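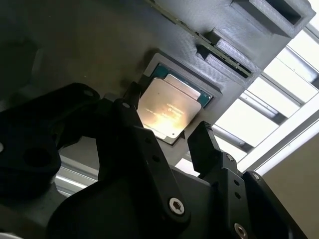
Page last changed: October

Assembly cell, Stemville workshop: frequently asked questions

How should the processor be placed in the fixture plate?
The processor is laid face up in its rectangular pocket, with the metal heat spreader showing. It must lie flat before a run is started.

How often are the gripper screws checked?
After every 20 runs. The arm is to be stopped first — a pause from the Trukutby control panel is not sufficient.

When is a fixture plate replaced?
Plates are printed at Zultholm and are withdrawn after 10 months, or sooner if a pocket is worn.

How is the computer case set up?
The case is laid on its side beside the fixture plate, with the side panel off and the inside facing upwards. The CPU socket should be empty before the processor is loaded into the plate.
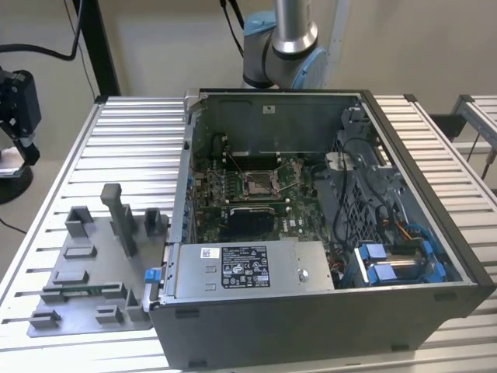

Who may carry out repairs?
Staff who have completed the Innes safety course. Faults should be entered in the cell log, which now holds over 1,001 entries, before any cover is removed.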